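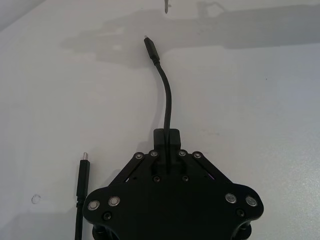 A black USB-C cable with its silver metal plug tip.

What Is Inside a Cable?
Waseck Museum Learning Pages, for ages 7 and up

A cable carries electricity from one place to another. Many cables also carry information, such as photographs, music and school projects.

Inside a cable are thin metal wires, often made of copper. Electricity moves through copper very easily. Each wire has its own plastic cover, and an outer cover holds the wires together.

The part at the end is called the plug, or connector. A USB-C plug has the same oval shape on both sides, so it fits either way up. Older USB plugs fit only one way.

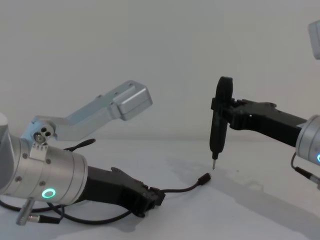
Why are cables covered in plastic?
Electricity does not pass easily through plastic. The cover keeps the electricity in the wires and protects them from damage.

Cables last longer when they are treated with care. Hold the plug, never the cord, when you take it out of a socket. Do not fold a cable sharply – the wires inside can break even when the outside looks perfect.
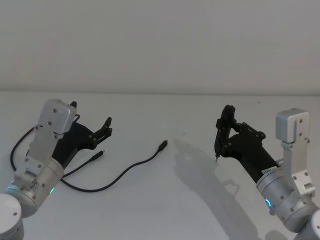

To put a cable away, make a wide, loose loop and let the cord follow its own curve. Fasten it gently with a soft tie. If a cable is cracked or feels hot, do not touch it again, and tell an adult.

Text: Yae Oshima. Reviewed March 15, 2023.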